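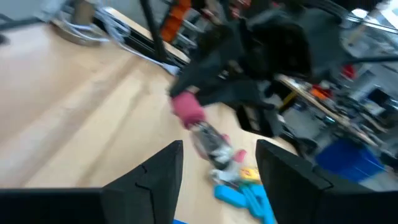 Stop fault on the two-arm table

On Saturday morning the two-arm table at Skelleck had a fault which we want all users to know about. Kamil Ševčík was running the toy sorting task when the right arm did not stop at its end position. It continued to move sideways at full speed until Kamil pressed the red button. No person was hurt. One fingertip was torn and must be replaced.

Natalina Orlandini has read the log. The stop command was sent, but the arm controller received it 600 milliseconds late. The queue was full of old position messages, and the stop had to wait behind them. In the last 1,000 cycles before the fault the delay was growing slowly, and there was no warning on the screen.

Until the new software from Celico is installed, please follow these rules. The speed limit is 20 per cent for both arms. There must be 2 persons in the room, one of them with a hand at the button. Do not reach over the table while the arms have power, also when they stand still.

If you have seen a similar delay, please write to Natalina, even if it was small.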